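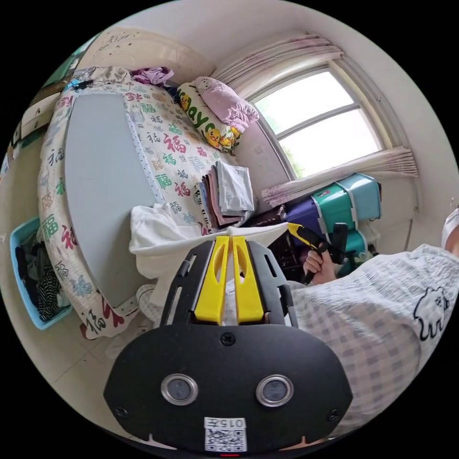
*Bedroom folding set: one gripper per hand, laundry on the bed.*

# Testitz: bedroom laundry, hand-held grippers

Testitz is the folding part of the Plamwood collection. It holds 2338 episodes of people tidying clothes in bedrooms that they live in, using a pair of hand-held grippers and a great deal of patience. Each episode is one garment or cloth, from first touch to last. If you want tables, tools and rigid objects, try Murach, where things have the decency to keep their shape.

## What's in an episode

- video from each gripper, left and right
- finger opening, logged alongside the video
- gripper position over time
- one line of plain English saying what was meant to happen
- a `result` field: `done`, `partial` or `gave_up`

We kept the `gave_up` episodes. Hazem argued for throwing them out until he recorded a few himself.

## How it was collected

24 homes, 14 collectors, ordinary beds. The instructions fit on one sheet: put the clothes where you'd normally put them, pick up one thing at a time, and don't clear the room first. People clear the room first anyway. Hala Slaoui went through the early batches and sent back any bedroom that looked like a hotel.

Sessions stop after 10 episodes for a tea break. Before we had that rule, the folds got steadily worse and the notes got steadily ruder.
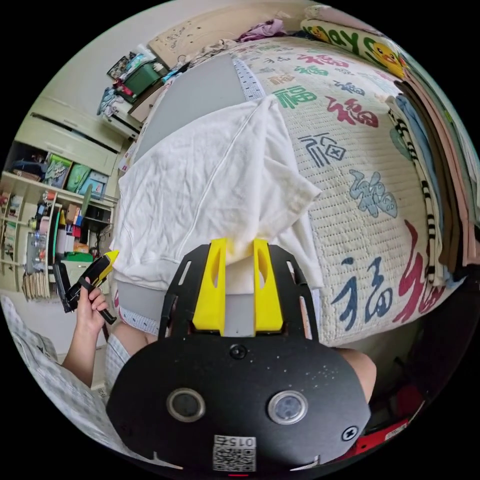

White cloth is the hardest thing in the set. Creases vanish in daylight, a seam can pass for an edge, and a pinch that catches one layer looks much like a pinch that catches two. We label the layer count only where two reviewers agree. Everywhere else it says `unknown`, and there is a lot of `unknown`.

## Known problems

- Busy bedding confuses our segmentation baseline, which has labelled bold prints as separate garments.
- Socks are under-represented. Collectors avoid them.
- Left-hand timestamps drift in the October batch. Run `fix_drift.py` before training.
- "Folded" means whatever the collector thinks it means. Hazem Ragab's shirts are marked `done` under protest.

## Splits

Train and test are split by home, so no bedroom turns up in both. The Bouazza split holds back whole garment types as well, and scores on it are humbling. Please report both.

Corrections are welcome as pull requests. Put the episode number in the title.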